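3.2 Do shared tool stores save money?

The claim that lending hand tools cuts household spending rests on thin evidence. Langat counted 2,625 loans by June, but not repeat borrowers.
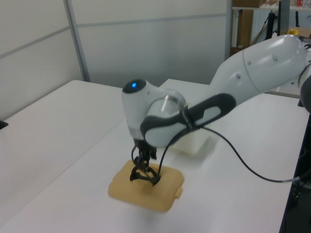
One Kandton member wrote that she would never have bought a clamp anyway – so where is the saving?

Vulley's survey reached 200 homes and got 31 replies.

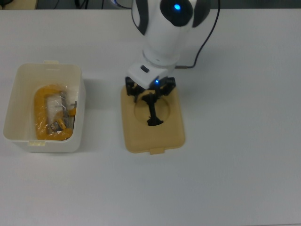 Jotar's organisers objected that low returns are normal. Perhaps, but they prove little.

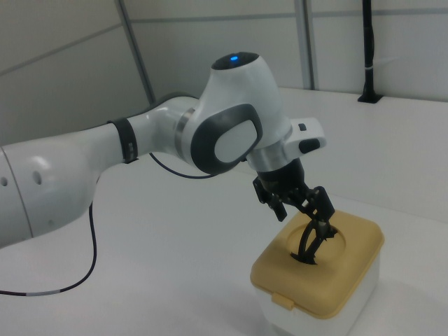
Figure 2. Arm over a white tabletop.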